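Filed under: Industry News > Software > Motion Control

Grilano releases grasp planning update for humanoid platforms

ULTSTEAD, Monday – Grilano has released version 2 of Brurndale, its planning and control software for two-armed humanoid robots. The update joins perception, grasp selection and arm motion in a single process, and replaces the separate planner supplied with earlier versions. 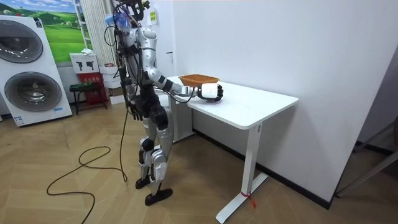

Brurndale now checks each arm path against the desk, the container and the robot's own legs before any joint is moved. The control loop runs at 100 Hz. Grasp candidates are scored by contact area and wrist clearance, with up to 2000 held in memory per object. Containers may be gripped by the rim.

The planner was tuned on 1664 recorded grasps at the Ultstead site. Hand drivers were written jointly with Huttunen.
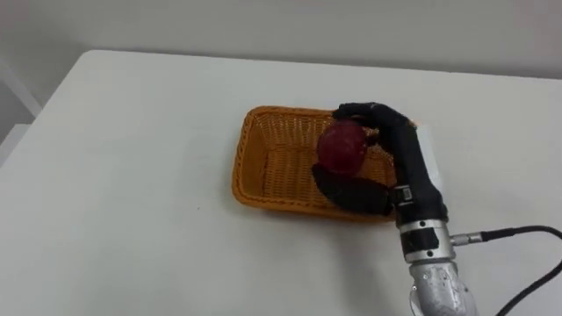 Brurndale at work: a robotic hand grips an apple inside a woven basket.

Existing licence holders can install the update from July. Configuration files from version 1 must be converted with the tool provided.

Comments (3)

jointlimit: Does the converter keep custom hand models? Ours has 2054 lines of overrides.

pkt_loss: Release notes say yes, but you have to redo the thumb limits by hand.

mill_lane: Any word on a price for single-seat licences?

Contact: Grilano Press Office, Ultstead | © Grilano. All rights reserved. | Back to top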